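Setting Up the Koler Handheld Gripper Kit

The Koler kit from Prilleletti lets you record grasping tasks by hand, without a robot arm in the room. It comes with two handheld grippers, a head camera, a strap and a charging cable. Plan on 70 minutes the first time.

Before you start

Charge both grippers overnight. Ours arrived nearly flat. Clear enough floor to walk around the table you'll be working at, and push any cables back toward the wall.

Step 1. Check the marker cubes

Each gripper has a white cube at its base with black-and-white patterns printed on the faces. The head camera uses them to work out where your hands are. Wipe the faces with a dry cloth. A smudge or a peeling corner will cost you tracking.

Step 2. Power on

Hold the button on each gripper until the light turns green. If it blinks, the gripper hasn't paired with the camera. Switch it off, wait a few seconds and try again. Start the left one first.

Step 3. Take the starting position

Stand one step back from the table and hold both grippers in front of you at waist height, fingers open and angled up. Keep your sleeves clear of the cubes. Look down far enough that the camera gets both hands. 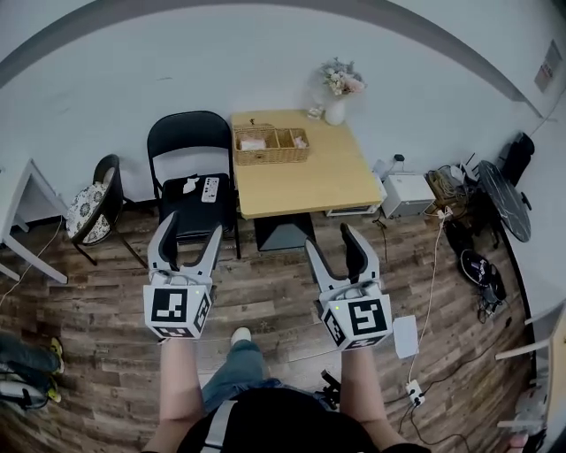
Starting position with both grippers open and the green lights on.

Stay still until you hear two beeps. With one beep, only one cube was found, so turn your wrists a little and wait again.

Step 4. Set the grip force

Open the Minhas app and go to Hands, then Force. The scale runs to 100. We leave it at 40 for soft things like tissues and go higher for anything with weight.

Step 5. Record a short test

Pick up one object, put it down and return to the starting position. Play the clip back before doing more. Our first batch of 388 clips had the left hand drifting, and a test clip would have shown it.

Storage and price

The card in the camera holds 2000 short clips. Copy them off at the end of each session. We bought our kit through Flurkstead, and it took until March to arrive. Spare finger pads are sold separately, so order a set with the kit.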